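The Letter of Intent

I signed the letter on the hood of my car at 10 in the morning, and I only read the first page. Zulska, it was called, the old seed store at the end of Firirville's main street, and I wanted it so badly I'd already picked out where the register would go (left of the door, so I could wave at people).

"It's just a letter," Yaryna Sydorenko told me. She was the broker, and she had a very calm way of holding a pen. "You've got 30 days to look around before there's a lease."

Rent would be 4,000 a month. I said that was fine! I had never paid 4,000 a month for anything in my life. 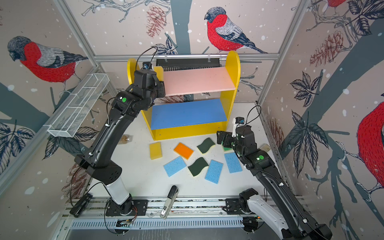

Bullfinches and pinecones on the walls, with the yellow shelf at the back.

Well, I looked around. I measured the windows, I sat on the floor and ate a sandwich, and I met old Onyshchenko, the landlord, who came by in July heat wearing a wool vest and told me his mother had sold onion sets there for 66 years.

"You'll keep the name," he said.

I had not planned on keeping the name. My shop was going to be Festska. I'd paid for the sign.

"That isn't in the letter," I said.

"Page two," said Onyshchenko.

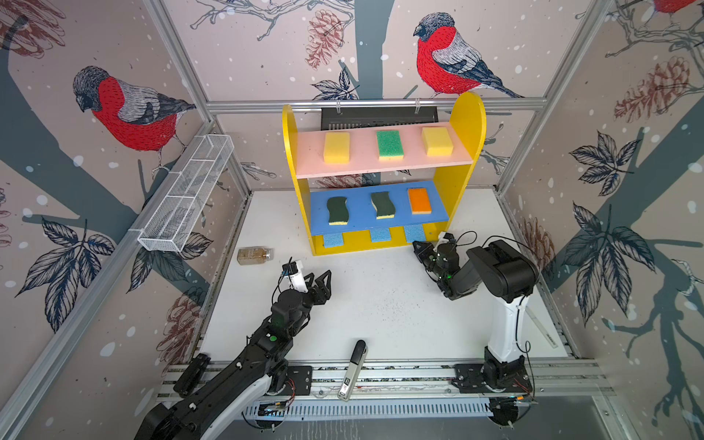 Sponges on both tiers, pink above and blue below.

I called Yaryna from the alley and asked her if page two counted. She said no, none of it counted, it said so right above my signature. Then she went quiet for a second and said that he'd turned down three tenants over it, though, so I might want to think about how much I liked the windows.

I went back in. He was standing where I wanted the register, waving at a woman across the street.

"What if Festska went on the awning," I said, "and Zulska stayed over the door?"

He thought about it for a long time. "How big is this awning?" he said.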